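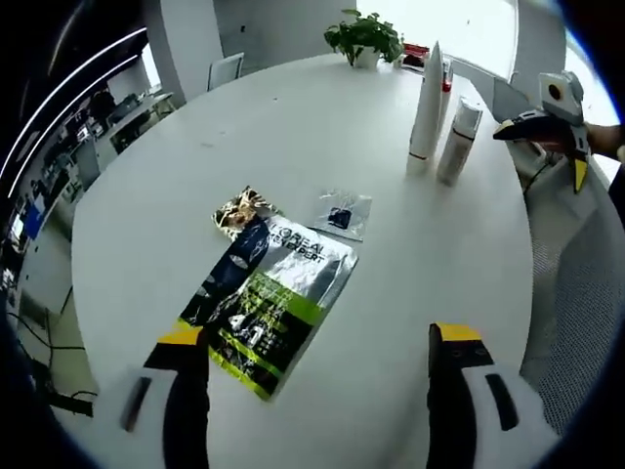

2. Planning and ordering your Vamasley hand-held gripper kit

Read this section before you place an order. It covers what to buy, what to budget for and what to have ready at the site. Unpacking and charging are covered in Section 3.

2.1 Decide how many grippers you need

1. Write down the tasks you plan to record. Mark each one as one-handed or two-handed. Picking up a flat sachet is usually one-handed. Opening a zip bag usually takes both hands.
2. If any task is two-handed, order grippers in pairs. Left and right units from different production batches can be used together, but they must run the same firmware.
3. Plan for 2 operators per table at most. A table with 2 operators working two-handed needs 4 grippers.

Note: Single grippers can be upgraded to a pair later. The second unit ships without a charger, so check that you have a free charging port.

2.2 Budget for parts that wear

The finger pads and yellow tips are consumables and are not covered by the warranty. Foil packets and the edges of small boxes wear the pads faster than smooth bottles do.

1. Order one spare pad set per gripper with the first purchase.
2. Enter pads as a yearly cost in your budget, separate from the hardware.
3. Allow for replacement cables. The standard cable is enough for seated work. Order the long cable if operators will stand or walk around the table.

Caution: Do not fit pads from the older Sikiseck model. The screw holes line up but the pad sits too high, and the fingers will not close fully.

2.3 Budget for objects

Buyers often leave this line out. Ordinary shop goods are fine: toiletries, sample sachets, small cartons, bottles of different heights. For a first project we suggest a set of 40 objects, with duplicates of anything that creases or tears.

Keep receipts with the object list. If an item has to be replaced, buy the same size and packaging. Sealed liquids should be checked before each session and thrown out if they leak.

2.4 Check the room

1. Choose a table that operators can reach across. Round or square makes no difference to the gripper. A plain, light top makes small items easier to find.
2. Look at the table at the time of day you expect to work. Strong window light may call for a blind, and blinds should go in the budget now.
3. Measure the distance from the table to the nearest outlet and to the recording computer.
4. Include cable covers if any cable will cross a walkway.
5. Provide a chair with adjustable height for each operator.

Caution: Loose cables on the floor are a trip hazard. Do not start work until they are covered or taped down.

2.5 Place the order

1. Fill in the order form at the back of this guide. One form covers one site.
2. Tick "pair" or "single" for each line. Forms with neither ticked are returned.
3. Send the form to Nadège Pruvost in Sales. Quotes are valid until the end of the month after issue.
4. For leasing or a purchase split over two budget years, write to Clémence Lefèvre before you send the form. A lease cannot be added to an order that has already been confirmed.

Note: Orders for the Nesarholm warehouse close early in December. Forms received after that are handled in the new year at the new price list.

Go to Section 3 when the kit arrives. Keep the outer carton, as it is needed for service returns.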